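Visit report: open day at the Juvard workshop, 3/30/24
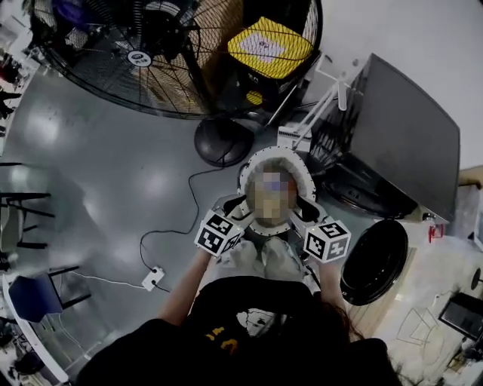

Trying the marker cubes over the reclined chair, one cube in each hand.

Our small group works with two-finger grippers for care tasks, and we were invited to see how Juvard compares its hand-held controllers. The building is behind the old bus depot and has no sign on the street side, so we passed it two times. The door was open and the coffee was good.

The visit started in the front room with a short talk. Juvard buys arms from different makers and tests which way of control is the easiest for a person without training. In February they finished a first round with joysticks. Now they are comparing the joystick with marker cubes. You hold one cube in each hand, a camera reads the black patterns on the white faces, and the software calculates the position and angle of each hand. The arms can follow directly, or the movement can be saved and played later.

After the talk we went to the large room with the gray floor. The chair test is the part I wanted to see most, because our own project is also about a person who sits or lies back. One person is in the reclined chair with a padded white support around the face, and another person stands over the chair and holds the cubes on the two sides. I tried the cubes after this, first at the chair and then at a table. They are easy to hold, but you must learn not to cover the patterns with your fingers. I made this mistake many times in the first minutes. When the camera loses one cube, the software gives a low sound and the arm on that side stops. I liked that it stops and does not guess.

There are big fans in this room, and with the noise I could not always hear the low sound. I mentioned this to our guide and she wrote it down. A small light on the arm would help, in my opinion.

The joystick, which they call Iron, stands in the next room. It is heavy and very exact. For moving straight up and down I was better with it than with the cubes. For turning the wrist I was much slower, and I had to think before each movement. With the cubes I only turned my hand. A sheet on the wall showed the results of the first users: 382 tries with the joystick and 166 with the cubes. The guide said that it is too early to compare the two numbers of success, and she did not want to give them to us.

We also looked at 2 grippers. The Rinix has flat fingers with a rubber surface and closes slowly. It held a folded towel very well, but a plastic comb turned inside it every time. The Escobedo has three curved fingers and a softer grip. It took the comb without problem, and it dropped the towel once when I moved too fast. For work near a face I would choose the Escobedo, but I would like to see it with a force limit that the user can change. At the moment it is changed only in a settings file.

I asked also about the cameras. They tested one fixed camera above the chair and one worn on the head. The head camera sees the cubes from the side of the user, so the arms are less often in the way, but when you look to another place the cubes are lost. The fixed camera does not have this problem. They have not decided, and maybe they will keep both.

Lunch was sandwiches in the kitchen, and there we could ask more about the saved movements. They have 1114 of them now and want to sort them by task before the summer. For the moment they have only the date in the file name, the same as us.

Some practical notes for colleagues who want to go. The parking is free but small. Take comfortable shoes, there is a lot of standing. If you have long sleeves, roll them up before you take the cubes, my jacket covered one pattern and I needed some time to understand why the left arm did not move. The next open day is not fixed yet, and you can write to the workshop to be on the list.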